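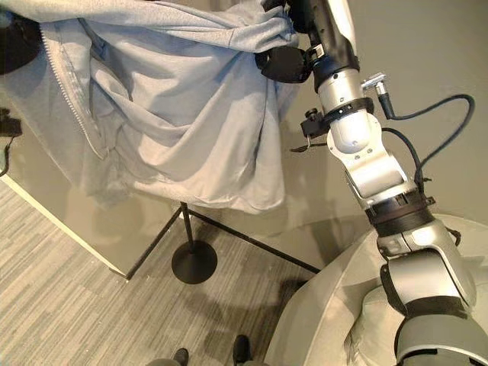 I own more gray hoodies than I need and I wash all of them on the same day. That was Monday this week. The pullovers are easy. The zip-ups are the ones I used to leave in a pile on the chair until I wore them again, wrinkles and all.

The trouble with a zip-up is that it has no fixed shape. You pick it up by one side and the other side swings around, the hood goes inside out, and the zipper makes its own line through the middle of everything. For years I folded mine like T-shirts and ended up with a lump that slid off the shelf.

Iveta Tóth, who lived across the hall from me on Waltel Street, folded clothes for a store for two years and showed me how they did it. I have changed a few steps since then.

First, zip it before it goes in the washer. All the way up, then back down an inch or so. An open zipper scratches whatever it is washed with, and the tape along the teeth gets wavy. I have one hoodie where it already has, and it will not lie flat no matter what I do.

When it comes out of the dryer, hold it up by the shoulders and give it a couple of hard shakes. Cotton fleece holds a crease if it sits bunched up in the basket, so I try to do this while it is still warm. If I miss the buzzer I shake it anyway and smooth it with my hands. I don't iron hoodies.

Lay it face down on the bed. Pull the hem straight. Fold one side in toward the middle, then lay that sleeve straight down along the fold. Do the same on the other side. You should have a long strip with the hood at the top.

Fold the hood down flat onto the back. Tuck the drawstrings under it if yours has them. Then bring the hem up to the middle and fold once more so it meets the neck. Turn it over. The zipper is on the outside and you can see which hoodie it is without pulling the whole stack apart.

Thick ones I only fold in half, because three layers of fleece and a zipper make a brick. Those go on the bottom.

My shelf is 81 centimeters wide (it came from my brother-in-law, who measures everything in metric) and fits two stacks of hoodies with room for sweatpants on the end. I tried standing them on edge in a drawer, the way people do with T-shirts. The zippers caught on each other and the drawer wouldn't close, so they went back on the shelf.

Hangers are fine if you have the closet space. Mine left bumps in the shoulders, and the heavier hoodies got longer over one winter. A hook by the door is where the one I'm wearing lives, and that is the only one I hang up now.

Next week I have to deal with the fitted sheets. I don't have a method for those.

Filed under: Laundry, Closets, Around the House
2 comments | Share this post
Last updated in April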